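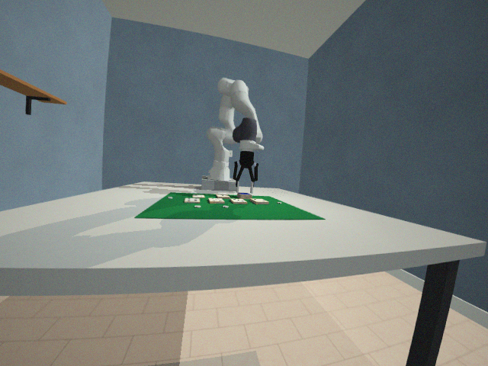 Small objects on a green mat.

Do memory games really sharpen you up?
I doubt it. Flirico's makers say so, but people mostly get better at Flirico.

Is the 94 set worth paying for?
No. Buy the basic one.

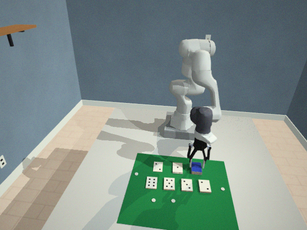
Cards, discs and a blue-topped block.

Comments
Tarmo Petrauskas: My gran swears by it.
Lies Schouten: Mine still loses her keys.

Last updated: February
Contact | Copyright Rultska | Back to top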